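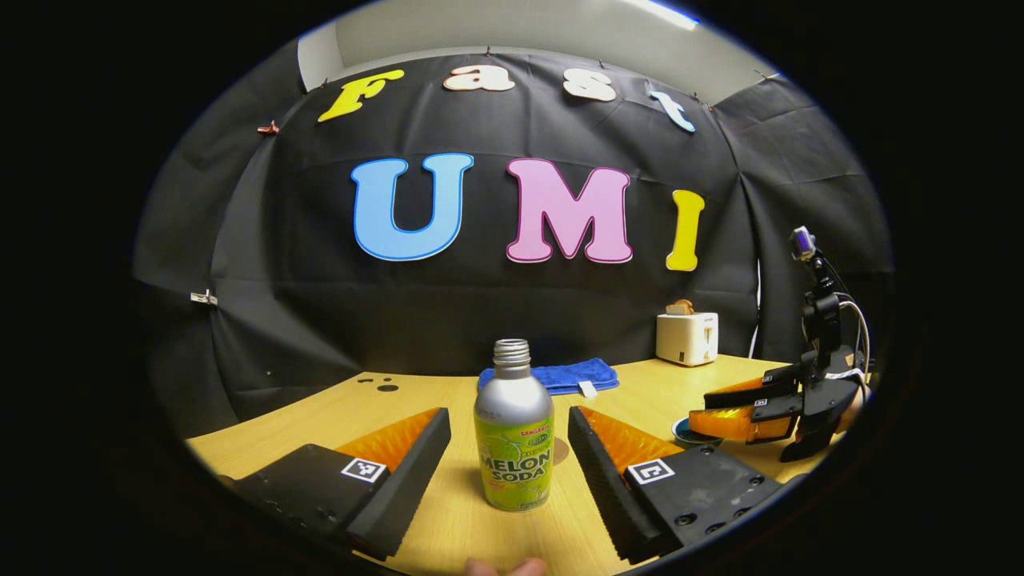

Food History 202
Handout 3: Fizzy drinks before the can

Lecturer: Fadime Dağdelen
Tutorials: Edgardo Cruzado

Read this before the tutorial. The local material comes from the Gilby papers, which are held in the reading room at Flutham. You don't need to have seen them.

Natural mineral water

People drank naturally fizzy spring water long before anyone knew how to make it. Springs with dissolved carbon dioxide were known in many parts of Europe, and from the Roman period onward some of them were used for bathing and drinking. The water was thought to help with digestion, gout and skin complaints. By the 17th century it was being bottled at the spring and sent long distances, which made it dear. Much of the gas was lost on the way through poor corks.

Making the gas

In the second half of the 18th century chemists in England and Sweden worked out how to put carbon dioxide into still water. One early method was to hang or hold a vessel of water over a fermenting vat in a brewery. A more dependable one was to drip acid onto chalk and lead the gas into the water through a tube. The first customers were chemists' shops, and the water was sold as a cheaper copy of the spring product.

Commercial manufacture was under way in Geneva by the 1780s and in London in the 1790s. The main technical step was the pump. Gas dissolves in water much better under pressure, and better again if the water is cold. Early makers knew the second point from practice and did more of their bottling in winter.

Bottles and stoppers

Strong gas needs a strong bottle. Stoneware was used first but it tended to leak. Glass was better, although bottles burst often enough that workers in some factories wore wire masks and heavy gloves.

Terms to know:

Torpedo bottle – a bottle with a rounded or pointed base that could not stand up. It was stored on its side, so the cork stayed wet and did not shrink.

Marble stopper – a glass marble held against a rubber ring by the pressure of the gas. Patented in England in the 1870s. It is still used for one style of Japanese soft drink.

Internal screw stopper – a threaded plug, often of hard rubber, which could be put back after opening. Common on ginger beer.

Crown seal – the crimped metal cap with a lining, patented in the United States in the 1890s. It was cheap, was used once and suited filling machines. By the middle of the 20th century it had pushed out most of the others.

Syrups and flavours

Plain soda water was the first product. Flavoured versions followed in the early 19th century, lemonade among the first. Citric acid, at first taken from lemon juice and later made by fermentation, gave makers a sour taste that did not depend on fresh fruit. From the middle of the century, chemists could also make fruit esters, and pear, pineapple and raspberry flavours came onto the market with no fruit in them.

Ginger beer has a separate history. It was brewed with yeast, sugar and ginger, so its fizz came from fermentation. Home brewers kept a "plant", a live culture fed with sugar and ground ginger. Later factory versions were often just flavoured and carbonated like any other soft drink, but the old name stayed.

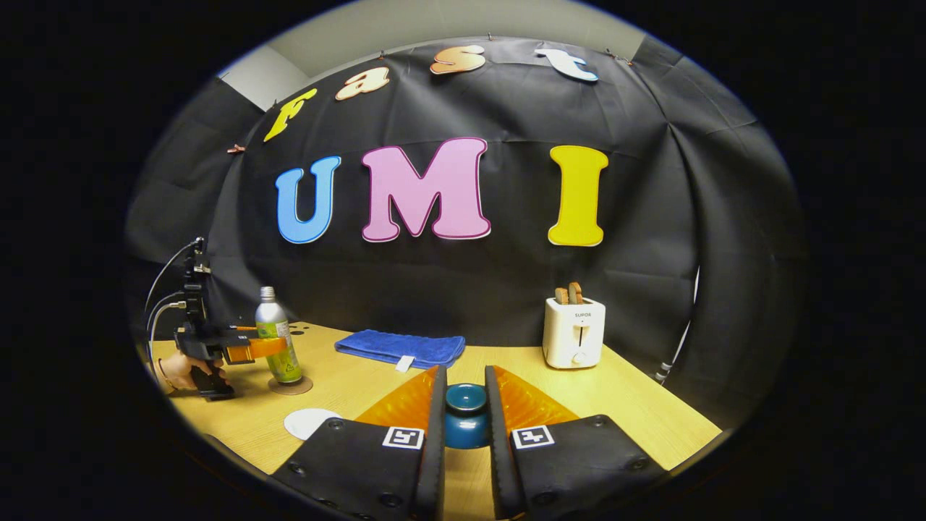

Cut-out letters on a black fabric backdrop.

The local trade: Gilby of Flutham

Before refrigeration and good roads, soft drinks were a town business. Bottles were heavy, glass was worth more than what was in it, and the empties had to come back. Most country towns had at least one cordial factory, and some had several.

Gilby is a useful case because the order books survive. There are 662 entries in the first book. Most are for hotels and for two general stores, Hajji's and Paso's, which took mixed crates and were charged for any bottles not returned. Lemonade and ginger beer make up the bulk of the trade. Hop beer appears in the warmer months and drops out again in autumn. Soda water goes almost entirely to the hotels.

Note the column headed "short". It records missing empties by customer. In one entry Gilby asks Paso for 700 bottles and is sent a note disputing the figure. We will look at both sides of that in the tutorial – bring your copy of the source sheet.

Questions for the tutorial

1. Why did soda water begin as a medicine, and when did buyers stop treating it as one?
2. What did the crown seal change for a small factory that already owned a stock of marble-stoppered bottles?
3. What can the "short" column tell us about how people used empty bottles? What can't it tell us?
4. Is brewed ginger beer the same product as carbonated ginger beer? Give reasons.

Written work

A source commentary on one page of the Gilby order book is due at the end of August. Choose your page from the source sheet and email the page number to Edgardo before you start. Footnotes are not included in the word limit. Late work goes to Fadime, by email only.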